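Mar 4, 2022

# Tidying up still beats the machines, Sosmont trial finds

Household robots are getting better at picking things up but still struggle to decide where to put them, according to a team in Sosmont that has been testing machines on everyday chores since January.

The group, led by Nadège Tessier, set 16 small jobs of the sort most people do without thinking. They include clearing a table, folding a tea towel, putting shopping away and restocking a low shop shelf. Each job was first done by a person, then tried by Rikus, a two-armed machine the team has been programming for the trial.

Rikus made 207 attempts in all and finished 47 of them without help. Its best results came with boxes and tins. Anything soft gave it trouble, and so did clear plastic.

"It can lift a bottle if the bottle is standing up," said Tessier. "Lay it on its side and the success rate drops a long way. Clear plastic is hard for it to see and a round thing rolls when you nudge it."

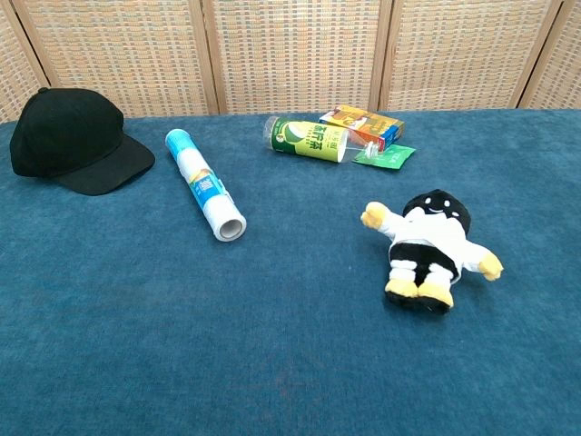
Table clearing was one of the jobs the team expected to go well. A person took nine seconds on average to sort a handful of mixed items into the right places. Rikus took several minutes when it managed the job at all, and most of that time was spent working out what it was looking at.

Thulani Magagula, who wrote the sorting software, said hats and soft toys were the worst of the lot. They change shape when gripped, and the machine often lets go and starts again. He is now working on a slower grip for fabric, which he hopes to have running by the summer.

Shops have been watching the work too. Collow, a small chain of convenience stores, lent shelving and stock for the restocking tests. Its operations manager, Zodwa Hendricks, said she had no plans to buy a machine this year.

"Our evening staff can fill a shelf, answer a question and mop up a spill in the same ten minutes," she said. "I'd want to see it do one of those properly before I talked about money."

Costel Atanasov, who runs a cleaning firm in the town, took a similar view. He said he would be glad of a machine that could carry laundry upstairs, a job that was not part of the trial.

A second round of tests will use the same 16 jobs, with poorer lighting and more clutter. The team plans to publish the results of both rounds together.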